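3.2 Tableware and portion estimates

Participants in the Cernum sample were asked to report what they ate and drank at home for 15 days. Most of them gave amounts in household units - a cup, a bowl, half a plate - and few owned a kitchen scale. Pešek has argued that such units drift from one household to the next, and our records agree with him. Of the 1,598 entries that named a cup, well over half gave no further detail on its size.

We therefore limited the second round to a small set of pieces. Each household in Zullomholm received the same set and used it for all hot drinks, soups and cooked grains. Snacks and bread were placed on a tray before eating, so that pieces left over could be recorded at the end of the meal. Figure 3 gives two views of a table with a tray and a piece of the round ware. 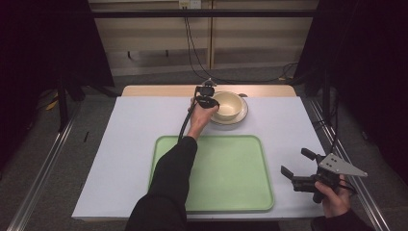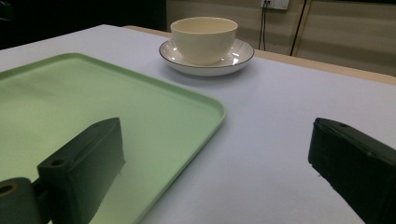 Figure 3. Pale green tray with rounded corners, and cream-colored ceramic vessel on its saucer.

Reports from the second round were shorter and had fewer gaps. Soup was the exception. People filled the vessel to different heights, and several wrote "one bowl" for any amount above the halfway point. Asking them to write down the number of ladles instead helped in the Weldu district, where ladles of one size are sold in nearly every shop, but it did little elsewhere.

Age also mattered. Adults living alone tended to report a full serving when they had eaten less, while parents filling in the diary for a child did the opposite. We did not correct for this in the main analysis. The uncorrected values are given in Table 2, and readers who want to compare them with the Florkance diaries should note that those were kept for 21 days and covered weekends only in part.

Diaries were coded twice by separate readers. Where the two readings differed by more than one unit, the entry went to Vlastimil Pešek, who had not seen either code. Entries that were still unclear after that step were dropped from the totals but kept in the count of meals.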